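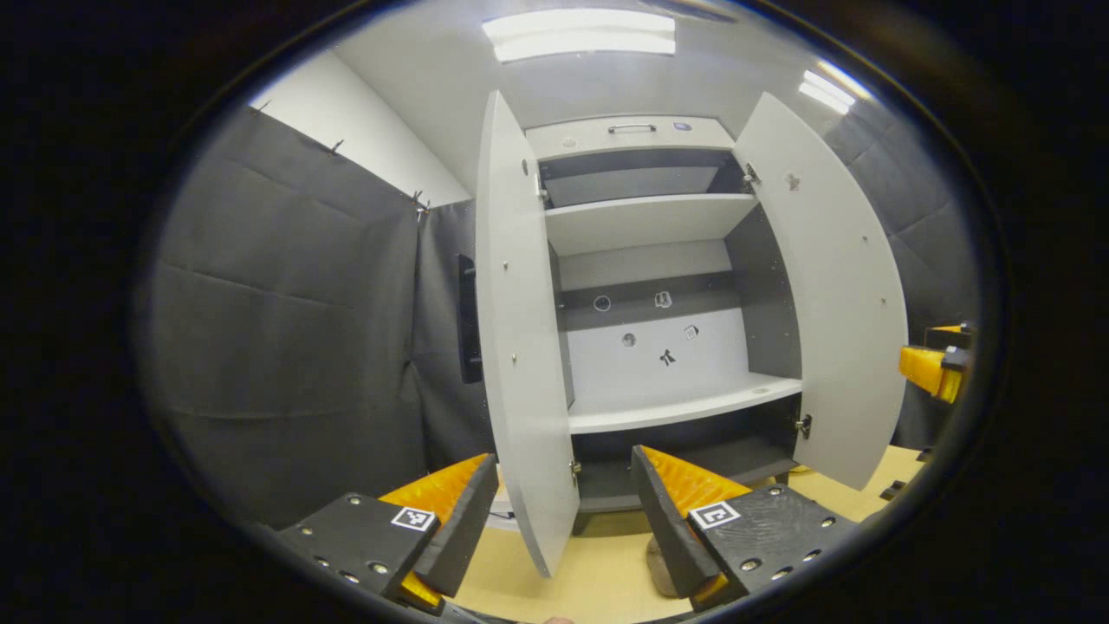 The cabinet with both doors open, gripper fingers at the ready.

March
by Amna Sial
17 comments | 55 shares

Hi everybody! I run the student manipulation project at Cemanach, and we need more hands. I mean that literally — we have handheld grippers and not enough people to hold them.

Our team is called Pollia (long story, it was a name on a seed packet), and this year we're trying to teach a robot arm to do small household stuff. Open the cabinet doors, pull the drawer by its bar handle, put a thing on a shelf, close it all up again. You would do it in a few seconds without thinking. The arm needs to learn from people, so we do each task over and over with the gripper and record it. As of this morning we have 3,524 recordings and I'd love to double that before the Talpur Challenge, where we'll be up against teams with much bigger labs than ours.

So what would you be doing? You come in, I show you how to squeeze the gripper (the fingers have orange ridged pads and they're kind of fun to play with), and then you open and close things for a while. Left door first, right door first, slow, fast, however you'd do it at home. Please don't try to be perfect! We want variety, and if you fumble a door we keep that one too, it just gets a different label.

Sessions are 55 minutes with a break whenever you want one. I'm asking people to sign up for 4 of them, but if you can only do one I'll still be very happy to see you. You get a meal card for each session, and the snack drawer is open to all.

You do NOT need to be an engineering major. One of our best people last term was studying music. You do need to be 18 or over, okay with standing at a table, and able to squeeze a handle comfortably with one hand. Lefties, please please come, we have hardly any of you. Your hands may show up in the recordings, so there's a consent form to sign first, and take off rings or bracelets you'd rather not have on video.

If you get hooked, we also have a couple of spots on the team itself — mostly labeling and a bit of Python, and I'm glad to teach both.

We're in the Barnel building, ground floor, most afternoons from 2 to 6. Stop by and ask for Amna, or leave a comment with the times you're free and I'll write back that evening.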